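Chapter 2
Reading a Company's Half-Year Result

Before you start: calculator, a clean page, the Dakska Minerals report from the back of the book.

Most people read the profit line and stop. Don't. A half-year result is a short document with a lot squeezed in, and the headline number is usually the one management likes best.

Take Dakska. Smelter at Urkthorpe, head office in Nedville. Revenue for the half - $255 million. Profit up 100 per cent on the same half last year. Sounds huge. But last year the Urkthorpe line was shut for repairs, so the starting point was low. Accountants call this a base effect. You'll meet it again in the section on dividends.

Key terms for this chapter: turnover, net profit, prior corresponding period, one-off item, margin. Learn them now, they come up on nearly every page.

Also watch the labour costs. Often burried in the notes. Same goes for power, a big one for any metal producer.

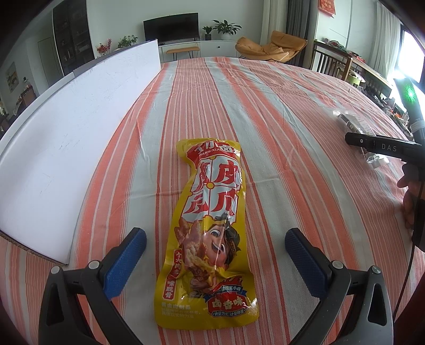 Department of Commerce and Accounting, Nedville College

What we'll cover. First, where the revenue comes from - tonnes sold times price, less whatever the hedges cost. Then costs. Then the cash flow statement, wich students skip and shouldn't. Worked problems follow each section, answers at the back.

Start with 2.1, Turnover and What It Leaves Out.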